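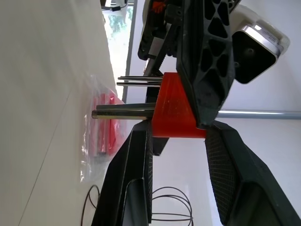

Why do machines have holes in them?

Look inside a crane, under a bridge or behind the covers of a printer, and you may find parts full of triangles. Grown-ups will tell you that triangles are the strongest shape. Is that true? Let's not believe it yet.

Try it yourself
You need 7 craft sticks and 7 paper fasteners. Ask an adult to make a hole near both ends of each stick. Join 4 sticks into a square and 3 into a triangle. Now push on a corner of each one.

The square squashes into a diamond. The triangle stays put. To change its shape, you would have to bend or break a stick, or pull out a fastener.

So the grown-ups were right? Partly. A triangle made of wet noodles is not strong at all. What you tested is whether a shape keeps its shape, and people often mix that up with being strong. The stuff it is made from matters too.

Do holes make things stronger?
Some books say so. I doubt it. If you cut a hole in a solid plate, there is less plate left to do the work. What you get is a lighter part. If the holes are put in the right places, the part can still be stiff enough for its job, and a light part is easier to move.

What about rods?
Rods are simple, but they do a lot. Two rods side by side can guide a sliding part, a bit like train tracks. With only one round rod, the part might spin around it. Does every pair of rods work as a track? No! Some just hold two pieces apart. You have to find out what is joined to them before you decide.

And does gold-colored mean gold?
Almost never. Brass is a yellow metal made mostly of copper and zinc, and it costs far less. Steel can be given a yellow coating as well, so color alone won't tell you which metal you have.

Words to know
Lattice: a pattern of crossing bars with gaps between them.
Truss: a frame built from triangles.

Written by Noemi Marino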